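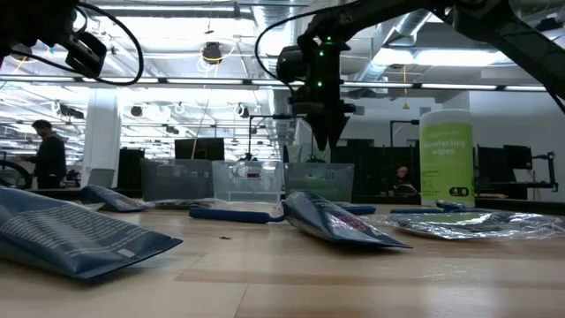

3.2 Packaging left on the work surface

The second part of the study looked at what stays on a table when small packaged goods are sorted for disposal or reuse. Over the June period, households in Flilthorpe and Gumiscombe handed in 856 items, of which 164 were flexible pouches or foil bags. These were the hardest to place. Rigid items went into a bin quickly, but pouches were often put down, picked up again and left.

Figure 3. Sorting table with translucent bins along the back. Dark blue pouches and a crinkled silver foil bag lie on the wooden surface.

Two features of the material seem to matter. First, pouches of the same color are easily treated as one group, even when they differ in size. In Figure 3 the large pouch in the left foreground and the smaller one near the bins are both dark blue, and a third lies at the center of the table. Second, foil reflects overhead light, and people in the Gumiscombe group said they could not read faint print on it.

The bins were see-through so that contents could be checked without lifting them. They differed slightly in tint – gray, clear and greenish – but carried no sorting meaning in this part of the study. In four households the tint was taken as a code all the same, and we removed their results from Table 2. Plain bins were used in the later Pritgate sessions.

Related items
Drawer layout and search time in shared kitchens
Belay: notes on a household sorting protocol
Reading small print on reflective packaging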